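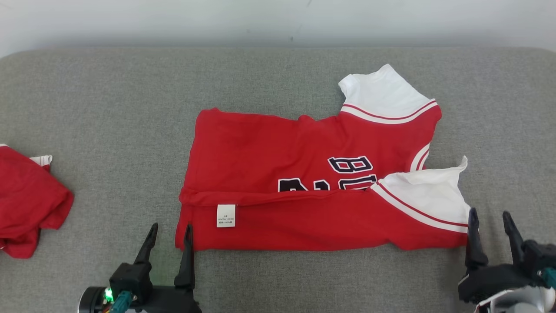
Two-arm setup with a red and white sports shirt partly folded on a grey fabric-covered surface.

Akeck Two-Arm Teaching Kit

The Akeck kit lets an operator show a pair of robot arms a handling task by remote control. You move the two leader handles and the arms on the work side follow. Camera views and joint positions are saved together as one demonstration, ready for training.

Cloth is what most of our customers start with. A shirt never lands the same way twice, so a fixed program won't get far with it, and a person's hands already know what to do. The slim two-finger grippers were shaped with this work in mind - they taper toward the tip so they can get under a hem or a sleeve. 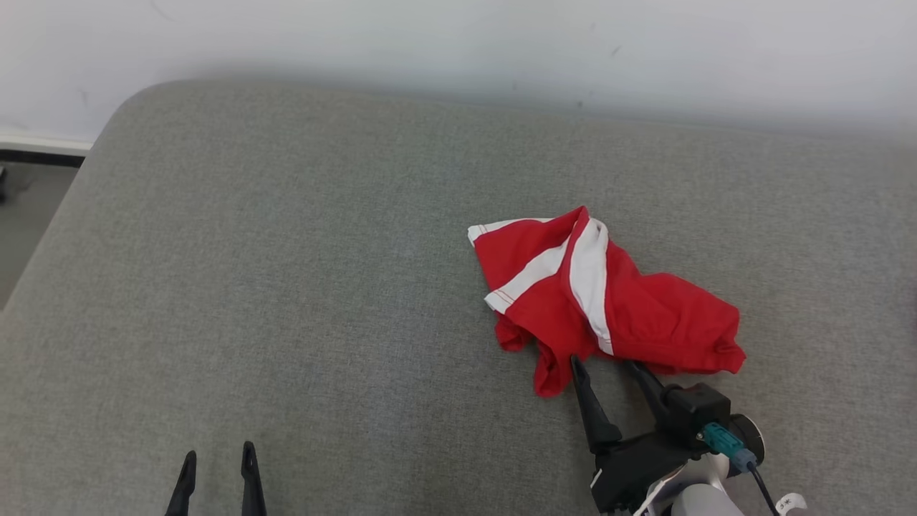

Each arm can be driven alone or the two together. Beginners often find it easier to hold one arm still and learn the other first. Eun-ji Jang, who runs operator training for us, starts people on a single garment and has them repeat the same fold until their pauses get shorter. Long pauses end up in the recording, and the trained arm will tend to copy them.

The head view covers the whole work area. The wrist view is for the last few centimetres of a reach, when the operator needs to see the fingertips and the edge of the cloth.

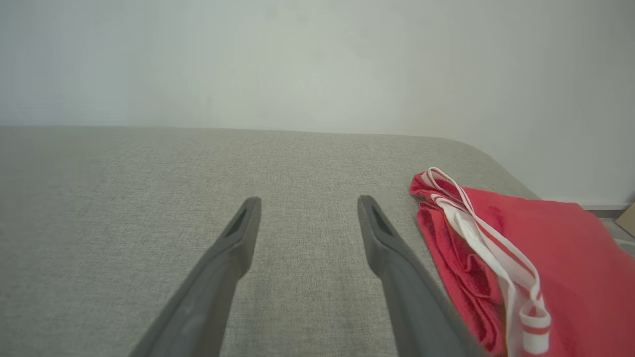
Recording is started and stopped with a foot pedal. Bad runs can be thrown out on the spot or marked for review later in Plusta, the software supplied with the kit. Plusta also trims dead time from the start and end of each run. The sample shirt-folding set on the drive holds 918 demonstrations, 344 of them starting from a crumpled pile.

In the box
Two follower arms with grippers
Two leader handles
3 cameras (one head, two wrist)
Foot pedal
Plusta licence and drive

Spare fingers are sold in pairs. Table clamps are not included - see the Ngcobo mounting range.

For a demonstration or a quote, contact Todor Georgiou in sales.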